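Medve soup

Medve soup (also Medve pot, or just "the Medve") is a thick, slow-simmered soup of barley, white beans and smoked plums from the hill town of Medve and the villages below it. It is one of the great cold-weather dishes of the region, deeply savory with a sweet, smoky edge, and a generous bowl comes in at 200 calories when made the traditional way, without cream.

Origins

The oldest known recipe appears in a household book kept at an inn in Culitz, where it is called simply "plum barley" and is meant for travelers coming over the pass in January. The inn stood at 1560 meters, and the cook's notes say the pot should never be allowed to go out while there is snow on the road. Beans seem to have joined the recipe later. Food historian Athina Vlachopoulos, whose book Kutumen: A Hill Kitchen is still the fullest account of the dish, traces them to the market gardens of the lower valley, and her chapter on the subject is a delight to read.

Ingredients

A basic Medve soup uses pearl barley, small white beans, onions, carrots, celery root and a handful of smoked plums, pits removed. The plums are the heart of it! They soften and mostly melt into the broth, turning it a rich reddish brown. Marjoram is the usual herb, and a spoonful of cider vinegar goes in at the very end to brighten everything up.

Cooks in Culitz add diced turnip. Closer to Nustik the beans are mashed before serving, which makes the soup thick enough to stand a spoon in, and a wonderful fried version is made there from the leftovers - sliced cold, dusted with flour and browned in a skillet.

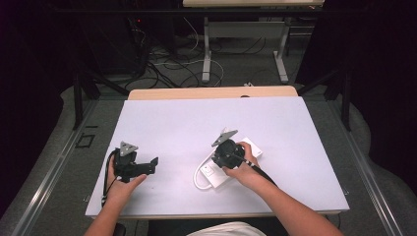
A power strip on a white-topped table.

Preparation

The beans are soaked overnight, drained, and simmered until nearly tender. Onions are cooked slowly in a little oil in a separate pan, often for the better part of an hour, until they are dark gold. Everything then goes into one heavy pot with the barley and plums and stays over low heat until the grains have swelled and split. Salt is added late. Many families cook the soup in the evening and eat it the next day, when the flavor is fuller and the barley has soaked up much of the broth (a splash of water loosens it again).

Serving

Medve soup is eaten hot with rye bread and sharp pickles. On the first morning of the plum harvest it is served for breakfast, sometimes with a poached egg on top, and that habit has spread happily to cafes all over the valley.

Modern versions

Chef Joar Lindqvist helped bring the dish to a wider audience with a lighter version made with fresh plums and roasted barley, served as part of an 18-course tasting menu. Slow cooker recipes are now common and work very well, though the onions still need to be browned first.

See also: Barley soups; Smoked fruit; Nustik dumplings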